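4. Instalación del portarrollos de mesa Zundeck

4.1 Antes de empezar

Lea esta sección completa antes de montar el conjunto. El portarrollos Zundeck admite bobinas de papel de embalar de hasta 700 mm de ancho y un peso máximo de 9 kg. Para bobinas mayores, consulte el manual del modelo Plornar de suelo.

Superficies brillantes: retire el polvo con un paño de microfibra seco. No emplee alcohol, acetona ni limpiadores con amoniaco.

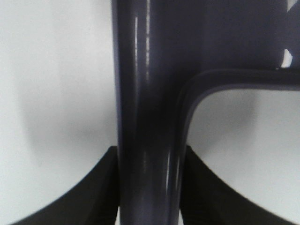
4.2 Fijación de la base

1. Coloque la base sobre una mesa plana y marque los cuatro puntos de anclaje con la plantilla suministrada.
2. Deje una distancia mínima de 136 mm entre la base y el borde posterior de la mesa.
3. Taladre con broca de 3 mm y elimine las virutas.
4. Introduzca los tornillos con la mano y apriételos en cruz con la llave incluida.

Nota: en tableros de vidrio o piedra no se debe taladrar. Utilice el juego de mordazas Hakoslow, que se vende por separado.

4.3 Montaje de la bobina

1. Afloje el pomo lateral y extraiga el eje.
2. Inserte los conos de centrado en ambos extremos del mandril de cartón. La cara estriada queda hacia dentro.
3. Pase el eje por los conos y apóyelo en los soportes. El papel debe desenrollarse por la parte inferior.
4. Apriete el pomo hasta notar una ligera resistencia al giro. Un apriete excesivo deforma el mandril.

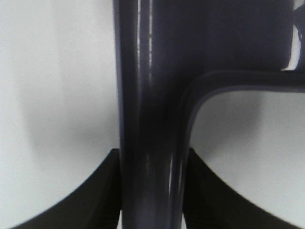

5. Tire del papel hasta rebasar la cuchilla y compruebe que avanza paralelo a la base. Si se desvía, afloje de nuevo el pomo y centre la bobina.

PRECAUCIÓN: la cuchilla de corte está afilada en toda su longitud. Mantenga puesto el protector durante el cambio de bobina.

4.4 Ajuste del freno

El freno sale de fábrica en posición media. Con papel de gramaje bajo, gire la rueda un cuarto de vuelta en sentido antihorario. Con cartón ondulado fino, hágalo en sentido contrario. Repita el ajuste cuando quede aproximadamente la mitad de la bobina.

Recambios: los conos, las cuchillas y las zapatas de freno se solicitan al distribuidor Fung indicando la referencia grabada en la base.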